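Can a Machine Clear the Table Yet? 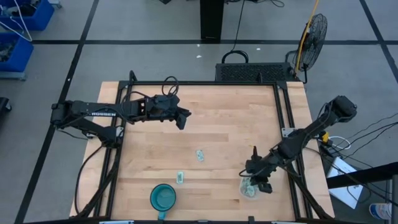
Rosângela Dantas

My grandmother used to say you could judge a household by what was left on the table after everyone had gone to bed. By that measure mine has never done very well. There is always a mug, there is always a cup that somebody used once, and there are always a couple of little packets that belong in a drawer, and I have spent a fair portion of my adult life walking them from one room to another while thinking about something else. So when readers of this newsletter started writing in last December to ask whether the robots were ever going to take this job off our hands, I knew I'd have to give it a proper answer, and I'm sorry it has taken me so long to get to it.

The short answer is "a bit, on a good day, if you set the table up for them first." The long answer is more interesting to me, and you know by now that you're going to get the long answer.

Let me start with the cup, because the cup has taught me more about this subject than all the reading I did over the winter. A clear plastic cup is an unkind thing to hand to a machine. You and I pick one up without looking, really. We know it's light, we know it gives if you pinch it, and if there's some crumpled wrapping stuffed inside (see the one at the lower right of the table, with the gripper down over it) we know that too, and we adjust. A machine has to find the cup first, and a clear cup on pale wood is mostly the wood behind it. Cameras that judge distance very nicely on a cardboard box can get muddled by clear plastic. Then the fingers have to close enough to hold on and stop before the sides buckle. Two black fingers with hard angles to them don't have the padding that your thumb has.

The mug is an easier customer. That teal one is a solid color, it stands out against the maple, it weighs something, and it won't fold up if you squeeze it a touch too hard. It also has a handle, and I had assumed a handle would be a gift to a robot. It's a gift if the handle is pointing somewhere convenient. When it's turned toward the near edge of the table, an arm reaching in from the back has to decide whether to go around for it, take hold of the rim, or turn the mug first, and every one of those is a different little plan. I tried this at my own kitchen table, pretending my hand was a pair of salad tongs, and I invite you to do the same. My husband came in partway through and went out again without a word.

And then the packets! Small, clear, flat, with a bit of pale green printing on them, lying right down on the wood. Think about how you pick up a flat packet. Most of us slide it to the edge of the table with a fingertip and catch it as it comes over, or we get a fingernail under one corner. You probably learned that before you could talk. For a gripper that comes down from above there is hardly anything to get hold of, and if it presses too low it's pushing on the tabletop. People who work on this will cheerfully discuss the picking up of flat things for as long as you'll let them, and I have now let them for one entire train ride.

I should say something about how we got here, for those of you who are new. I spent nine years keeping the schedule at Drilitz, where we made hinges and latches for kitchen cabinets, and we had machines on the floor that could set a screw faster and straighter than anyone alive. They did it all day, the same screw in the same hole, and they were wonderful at it. What they couldn't do was sweep up, or find the tape measure, or clear the bench at the end of a shift. Every one of those jobs stayed with a person, and when I left they were still with a person. I called an old colleague there this spring and asked if anything had changed. She laughed so hard that I had to hold the phone away from my ear, and then she told me that they'd looked at a two-armed system from a firm called Clestard for sorting returned parts, and that it had done better than she expected as long as the parts came to it one at a time.

One at a time is the part to listen for, I think, whenever you hear somebody promise you something. A home hands you everything at once. The mug is in front of the packets, the packet has a cup standing on it, and the cup has something in it that may be trash or may be your daughter's science project.

Having two arms does help, and I've come around on this. I used to think the second arm was for show. But try opening a bag with one hand, or scraping a plate, or putting a lid on anything. One arm holds and the other does the work, and the trouble is in getting the pair of them to share a small table without knocking elbows. On the table at the top of this item they're fixed to a metal frame, one coming from each side, so at least they always start from a place they know. I notice my kitchen offers no such frame, and I'm not sure I'd welcome one. You'd lose the whole table to the thing that was meant to tidy it.

There's the matter of speed as well. I sat down one evening and timed myself clearing our supper things, and it came to 70 seconds, including a pause to eat the last olive. I'm 67 and I have a bad shoulder, so I don't consider that an athletic performance. The published videos I've watched are often sped up, and it says so in small letters in the corner if you look for it. Please do look for it. I don't hold it against anybody, as slow work is perfectly fine if you're asleep while it's being done, but you ought to know what you're looking at.

What would I trust one with today? I'd trust a good one to move solid objects of a middling size from a place it can see clearly to a place that doesn't change. Mugs into a rack, say, or boxes onto a shelf. I would let it fold a towel if I didn't much mind how the towel came out. I wouldn't give it my grandmother's glasses, and I wouldn't leave it alone with a full cup of anything, and I wouldn't ask it to decide what was garbage. That last one is hard enough between two married people.

A reader in Skolurmont asked whether she should put off replacing her dishwasher in case something cleverer comes along. Please don't, dear. Buy the dishwasher. It's a robot of a sort already, and a very good one, and it got that way by being allowed to do one chore inside a box with the door shut. Loading it is the part that remains, and I expect to be loading mine for a good while yet.

Next month I'll go back to the laundry question, as promised, and I still have the letters about grocery carts to answer. If you've had one of these machines in your own shop or warehouse and want to tell me I'm being too hard on it, write and say so. I'd love to be told.

3 comments | 9 shares

Jiang
I pack orders for a living and you're right about flat packets. We slide them off the edge of the bench exactly like you say. I never noticed I did it until I read this and now I can't stop noticing.

hingeandlatch
Sweeping up is still a person. Can confirm. Also nobody has found the tape measure.

Maureen T.
I did the salad tongs thing with a mug and it's harder than it sounds, especially with the handle facing me. The rim worked best. Did you have any luck with a plastic cup? I crushed mine.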